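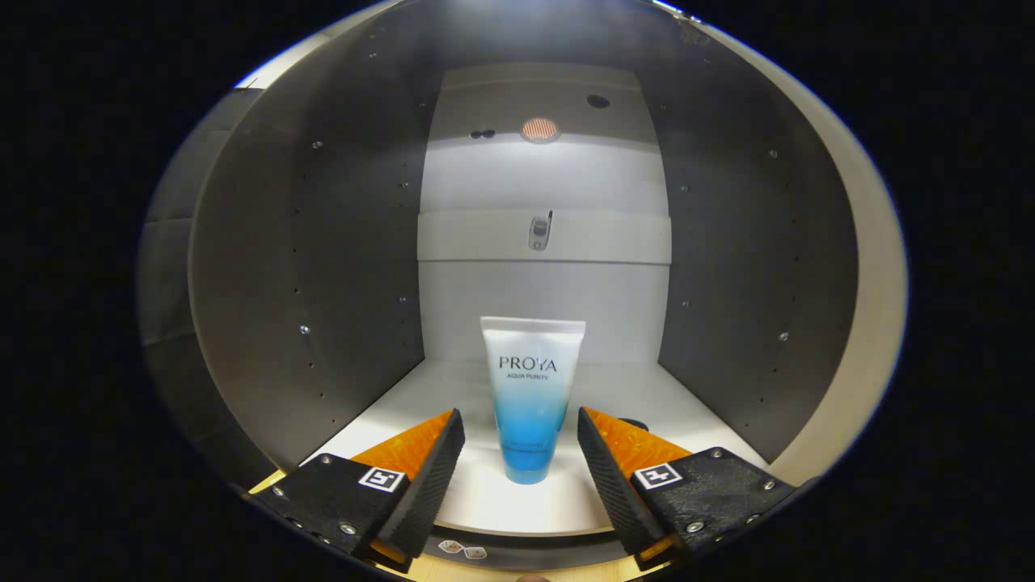
How often does the filter cartridge in the Nodora shower filter need to be replaced?
Every 18 weeks in a household of two people with moderately hard water. Larger households, or homes with a lot of sediment in the line, should plan on changing it sooner. The first sign is usually a drop in pressure at the shower head.

Nodora Inline Shower Filter, Model 352

The Model 352 fits between the shower arm and your existing shower head. It works with standard half-inch threads, and both ends of the housing have a flat rubber washer already in place. It adds nine centimeters to the drop of the shower head, so check your clearance if the head is already low or sits close to a shelf.

The housing opens by hand. Older Nodora units needed a strap wrench, and we still get calls from people looking for one. You will not need it for the 352.

What it does
The cartridge reduces free chlorine and catches rust flakes and fine sediment. It does not soften water. If you have white scale on the tile and faucets now, you will still have it after installing the filter – that takes a softener on the main line. Our Preritum range covers whole-house softening and has its own page.

What comes in the box
Filter housing with washers fitted
One cartridge
Roll of thread tape
Two spare washers
Printed instructions

Installation
Unscrew the shower head and clean the old tape off the threads. Wrap the arm with three turns of new tape, clockwise as you face it. Screw on the housing with the arrow pointing toward the shower head, then attach the head. Hand tight is enough. Run cold water for 60 seconds before first use. The water may look gray at first from carbon dust, and this clears as the cartridge is rinsed.

If the joint drips, take the housing off and check that the washer is sitting flat before you add more tape. Too much tape can keep the washer from seating.

Care
Do not run water hotter than 60 degrees Celsius through the cartridge. If the shower will be unused for more than a month, take the cartridge out, let it drain, and store it dry. Wipe the housing with a soft cloth and mild soap. Bleach and descaling sprays will cloud the finish.

Finishes and stock
Chrome and matte white are kept at the Jitavberg warehouse. Brushed nickel is made to order and takes longer. Cartridges are the same for all three finishes and also fit the Mendoza hand shower sold from last October on. They do not fit the earlier Mendoza, which has a narrower collar.

The housing is covered for 18 months from purchase. Cartridges and washers are wear parts and are not covered. For trade orders or questions about thread adapters, write to Marloes Schouten at the parts desk and include the model number.

Last updated: 1/5/26

Related items
Replacement cartridge for Model 352, single
Replacement cartridge for Model 352, pack of three
Mendoza hand shower
Preritum whole-house softener
Washer and thread tape kit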